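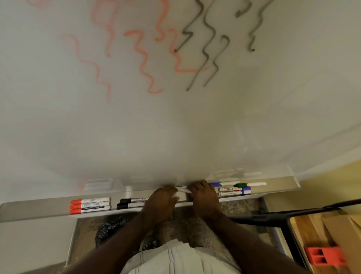

Suvevley Room users' meeting, 22 August 2020
Chair: Zulema Rivadeneira

1. Minutes of the May meeting. Approved, with one spelling fixed.

2. Whiteboard. The Movel group asked that the board be wiped after each booking. The Yordanov group said it always does - this was noted without comment. Agreed: wipe the board, then the tray. 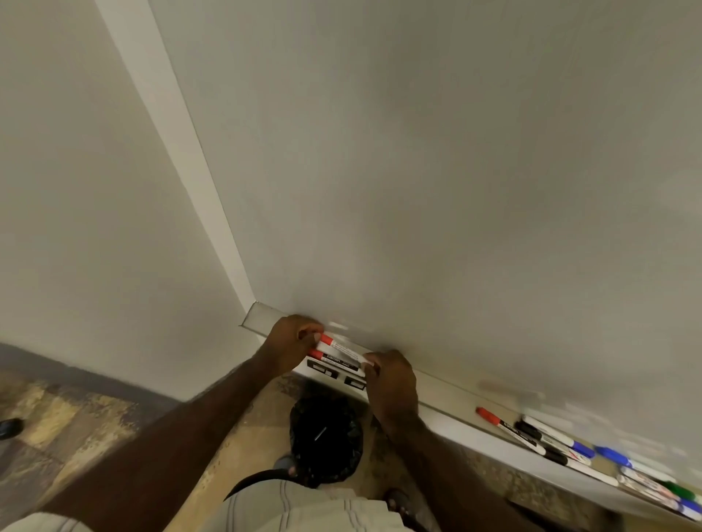 3. Markers. Sorting by color was proposed again and carried, 11 in favor. Caps stay on. Dry ones go in the trash, however sentimental the owner. Gurow quoted 39 dollars for a new set; deferred.

4. Next meeting: same room, clean board expected.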